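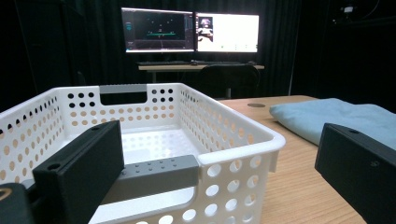 Brendan Breathnach wrote back to the last report asking why a board that reads soil moisture and opens a valve should need a second winter of work, when the parts list fits on one page. Fair question. I asked myself the same thing in March and didn't like the answer, so most of this report is about why the first version can't be trusted yet.

Zivum irrigation controller
Progress report to the Brilley small grants fund, second period

Where we are

The controller runs. It reads four moisture probes, one temperature sensor and a float switch, and it drives two 12 V latching valves through an H-bridge. Readings go out over a sub-GHz radio to a receiver in the house. Four boards have been built. Three are outdoors and one stays on my bench, where I can break it without walking up a hill.

The proposal said we would have ten in the ground by June. We don't, and I would not put ten out in the present state even if the boards were sitting here assembled.

Moisture readings

The capacitive probes are the weak part. The seller's page says they are "calibrated", and I can't find any sense in which this is true. Two probes from the same bag, in the same pot, gave raw values 499 counts apart on the 12-bit converter. Swapping the cables made no difference, nor did swapping the channels. The difference followed the probe.

Some of it can be removed with a two-point calibration, one reading in air and one in water. That gets probes to agree in air and in water. Agreement in clay soil is another matter, and I have stopped claiming it in the documentation. The firmware now reports a plain wet/dry trend for each probe and makes no attempt at a percentage. I know the proposal promised a percentage. I could print one, and it would look good on the display, but I wouldn't water my own beans by it.

Edge sealing matters more than I expected. An unsealed probe drifted steadily upward over 40 days, as if the soil was getting wetter through a dry spell. Two coats of epoxy on the cut edge of the board seem to have stopped that. "Seem to" is as far as I'll go on one season.

Power

The battery life figure in the original application was worked out from data sheets by adding up sleep currents. It was wrong. The regulator on the first boards drew more on its own than the processor and radio together, and the voltage divider for measuring the battery was left connected all the time, which was my mistake. Revision C has a different regulator and a transistor to switch the divider off.

Revision C has not been through a cold month. Until it has, please treat any battery number from me as a guess.

Valves

The latching valves open and close on a short pulse, and the controller has no way of knowing if the pulse worked. In April one valve stayed open overnight after a weak battery gave it half a pulse. The log said "closed" the whole time. We lost a tank of rainwater and no more than that, but it was a bad kind of failure - the software was completely sure of itself.

Two changes came out of it. The pulse now comes from a 2,000 microfarad capacitor bank that has to be charged before the firmware will even try to open a valve. And the float switch is checked afterward, so a falling tank with both valves "closed" raises an alarm over the radio. It won't catch a slow leak.

Radio

Fewer problems here. Range through the hedge is fine at the lowest power setting. The Kemppainen receiver module locks up now and then and needs a power cycle; a watchdog timer on the house side does this without help. I haven't found the cause. Their support forum suggests a firmware update that, as far as I can tell from the change list, doesn't touch the problem.

Jelline enclosure

We bought Jelline boxes for the outdoor boards on the strength of the waterproof rating. The boxes are fine until you drill them for cable glands, at which point the rating means very little. One of the three had water in it after a month. The holes are now all on the underside, with a small vent, and the boards get conformal coating.

Money

Spending is under budget, mostly for the wrong reason: the parts for the other six units haven't been ordered. I'd like to carry that amount over into the next period and leave it unspent until revision C has passed the cold test.

Next period

Run revision C on all outdoor units through the winter. Log true valve current on the bench board, to see if a failed pulse can be spotted directly. Put the schematics and firmware online, with the calibration notes and the list of things that failed.

Brendan also asked if a mechanical timer from the hardware store would do the same job. For one bed and a steady tap, yes, probably. For a tank that runs dry in July I still think this is worth finishing, and I'll have better grounds for saying so once there are winter logs to look at.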